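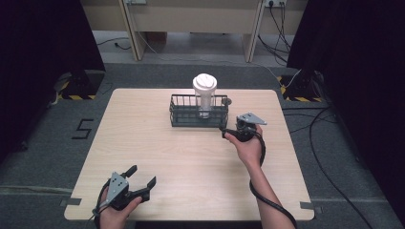 White cup with a snap-on lid, standing in a wire basket.

Nultus 66 wheeled holdall: review after a week of inns

By Nigel Bainbridge

I took the Nultus 66 on a seven-night tour of inns and guest houses in the country round Menorstead in August. We moved on most mornings, so the bag was packed and unpacked five times, went up a lot of stairs and spent a good deal of time in the boot of the car. Before that I had used it for two weekends away by train.

What it is

The Nultus is a soft bag on two wheels with a pull-out handle. The 66 is the capacity in litres and it is the middle size of three. The outside is 600 denier polyester, coated on the inner face, and the base is a moulded tray that runs up the back as far as the handle housing. There is one main compartment, a shallow zipped section in the lid, a long pocket on the front and a small pocket at the top end.

On my kitchen scales, balanced on a mixing bowl, the empty bag weighed 3166 grams. That is more than the label says, but the label may not include the shoulder strap. It is heavier than the old canvas bag it replaced and lighter than any hard case we own.

It comes in dark green, navy and a sort of mustard. Mine is the green.

Packing it

The main zip goes round three sides, so the lid folds right back and you can see everything. I prefer this to a bag that opens along the top, especially in a small room where the only place to put it is the end of the bed. At the second inn we stayed at there was a proper luggage stand and the bag fitted on it with the lid open. At the others it went on the floor.

I got in clothes for the week, walking boots in a carrier bag, a washbag, a waterproof, two paperbacks and a pair of ordinary shoes. There was room for a little more. By the last day I had added two jars of chutney and a tea towel from the farm shop and it still closed without any kneeling on it.

The inside straps are too short. They meet across the middle if the bag is half full, which is when you don't need them. With a full load I left them undone. Nultus could put this right with another few inches of webbing.

The lid section is good for shirts. It has a mesh panel with its own zip and things stay flat in it. I would not put anything heavy there as it drops forward when you stand the bag up.

On stairs

Old inns have stairs, and the ones in this part of the country have narrow stairs with a turn in them. The Crown at Menorstead, where we stayed three nights, put us on the second floor at the back. There is no lift. This is where a bag with wheels becomes a bag you have to carry, and I was glad of the side handle, which is padded and placed near the middle. The bag hangs level from it. The top handle is thinner and cuts into the fingers after one flight.

The corners are rounded and I did not mark anybody's wallpaper. My wife's hard case did, slightly, on the half landing.

On the ground

The wheels are wide and have rubber tyres. They are quiet on pavement and tolerable on cobbles. Menorstead has cobbles all the way from the car park to the market cross, and I pulled the loaded bag up there twice. It wandered a bit but didn't tip over. On gravel it is hopeless, the same as everything else, and you may as well pick it up. Two of our guest houses had gravel drives.

The pull-out handle has two heights. The lower one is no use to anybody over the age of ten. The higher one suits me at five foot eleven, though there is some play in it and it rattles when the bag is empty.

In the rain

We had one very wet afternoon, getting from the bus to the guest house at the far end of the village with the rain coming sideways. It was a walk of 2000 yards by the map. The main compartment was dry when I opened it. The front pocket was not, and the events leaflet I had put there with the times of the flower festival and the open gardens was pulp. The front zip has no flap over it. Keep papers in the lid.

The outside was still damp the next morning, so allow for that if you are putting it in a car with anything you care about.
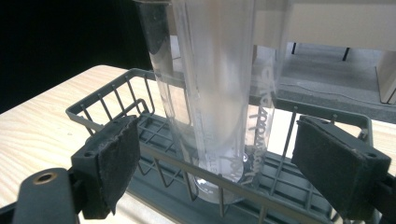

Compared with the Drurker

I borrowed a Drurker Tourer from my brother-in-law for the earlier of the train weekends, so I can compare the two fairly. The Drurker is better made. Its zips are bigger, the handle has no play and the lining is a pale colour, which makes it easier to find a black sock. It also costs a good deal more and the opening is along the top, so you end up digging. On a trip where you unpack once, I would take the Drurker. For moving on every day I would take the Nultus.

Buying it

I bought mine from Ngubane Luggage, who have a shop in the arcade and also sell by post. They let me put my own boots in it on the counter to see if they fitted, and they stock spare wheels. The wheels come off with an Allen key. I have not needed to do it yet.

The guarantee is for two years and does not cover the tyres.

Good points

Opens flat. Side handle in the right place. Main compartment keeps the rain out. Quiet wheels, and you can replace them.

Bad points

Inside straps too short. Front pocket lets water in. Rattling handle. Dark lining.

Would I buy it again

Yes, in the same size. The smaller one would not take boots and the larger one would be too much to get up the back stairs at the Crown. We are booked there again for next spring and the green bag will be going.

Contact us | Copyright Nigel Bainbridge, all rights reserved | Back to top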